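**Pirklow opens orders for two-arm bench cells, with fixed pricing and a planning guide for first-time buyers**

17th January

Pirklow has opened its order book for the Sarnen bench cell, a two-arm workstation for light sorting, racking and putting-away jobs. Orders placed before the end of the quarter will be held at the listed price through delivery, including any cells scheduled for a later phase of the same project.

The Sarnen is sold as a complete station: two arms, two parallel grippers, controllers, a cable set and mounting hardware. Customers supply their own table, racks and bins. The company dropped its matching furniture line last year after finding that most buyers already had benches they wanted to keep.

Standard lead time is 14 weeks from deposit. Installation takes two working days per cell, and operator training is booked separately. Pirklow asks customers to have power, network and floor space ready before the delivery date is confirmed, as a missed install slot currently means a wait of up to 28 days for the next one.

**Budgeting beyond the purchase price**

Along with the order book, Pirklow is releasing a planning guide written for shops and labs that have not bought automation before. It covers the costs that tend to be left off the first request for funds:

- spare gripper fingers and tips
- cable replacement
- bench covers and racks
- staff time for setup and teaching new tasks
- annual inspection after the warranty ends

The guide recommends setting aside 19 percent of the purchase price for the first year of running costs, and less in the second year once tasks have settled. It also includes a blank worksheet that can be attached to a capital request.

A separate section deals with choosing the first job. Pirklow suggests starting with items that are already on the bench and already handled many times a day, such as rolls of tape, small boxes and hand tools. Fragile or very soft items should wait until the team has some hours on the equipment.

**Lease and trial terms**

Cells can be bought outright or leased through Cavalcanti Equipment Finance on a three-year term. Lease customers may add a second cell at any point without restarting the term on the first.

A paid trial is also available. One cell is placed on site for 6 weeks, with the trial fee credited in full against a purchase or lease signed within a month of its end. Customers who return the cell pay freight one way. Trial cells are limited and are assigned in order of request.

**Software and support**

Each cell ships with a one-year license for Herkeo, Pirklow's task setup software. Renewals are priced per cell, and sites with more than one can move a license between stations. Phone support is included during the warranty period on weekdays. Weekend cover can be added at the time of order or at renewal.

Quotes, the planning guide and trial request forms are available from the Pirklow sales office.
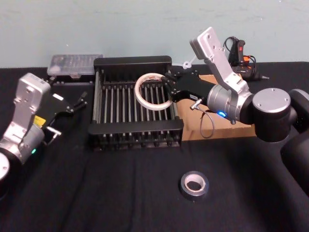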